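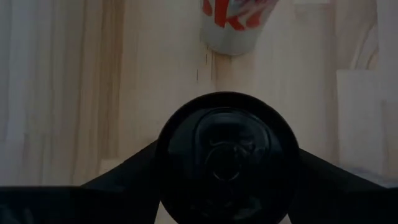 Ambros Leitner

Pale streak in a light wood tabletop, oil or leave it?

Looking for opinions on the top in our break room. It's a light blond wood, bought secondhand in January, and the left part has a whitish stretch running with the grain. It looks hazy next to the rest. Toward the middle the color is warmer, more tan. The paper cup stands about where people usually put their coffee.

The seller didn't know what finish was on it. I've only wiped it with a damp cloth so far. Is this a finish problem or just the wood? I have most of a can of Plevudero hard oil left over from a shelf and would like to use it up if that's a sane idea.

kundus_fan
Could be soap. If someone cleaned it with soap flakes for years, you get that milky look. Wipe a patch with warm water and a white rag and see what comes off. Don't put oil on until you know.

Drusteck
Looks like sun to me. A strip that follows the grain and is paler than the rest is often just the side nearest the window. Oil will darken everything and you'll still have a pale strip, only a darker pale strip.

kundus_fan
Sun doesn't make wood hazy. And some light woods go yellow in the sun, they don't go pale.

Drusteck
Depends on the wood and on the finish. We don't know either one. It could also be glare off the top, photos of light wood do that. Ambros, does it look the same in the evening with the lights on?

Ambros Leitner
Checked at 6 tonight with the blinds down. Still there, but weaker than in the photo. So part of it is light and part of it is real. The window is on that side.

Warm water brought up nothing on the rag. It did soak in quickly on the pale part and beaded a little in the middle.

m_kaelin
Then the finish is worn on the left. Sand the whole top lightly, not just the strip, and oil it. I did a Kälin bench this way. Thin coat, wait 20 minutes, wipe it all off, leave it overnight, second coat.

kundus_fan
What grit?

m_kaelin
I stopped at 240. With the grain, by hand.

Drusteck
I'd still try the underside first. If it's veneer you don't want to find out with a sander. Look at the end and see if the grain carries over the edge.

Ambros Leitner
Grain carries over, so solid as far as I can tell. I'll do a test patch underneath on Friday and the top after that if the color is okay. Also putting out coasters.

kundus_fan
Keep cups off it for a few days after the second coat. The oil will feel dry before it is.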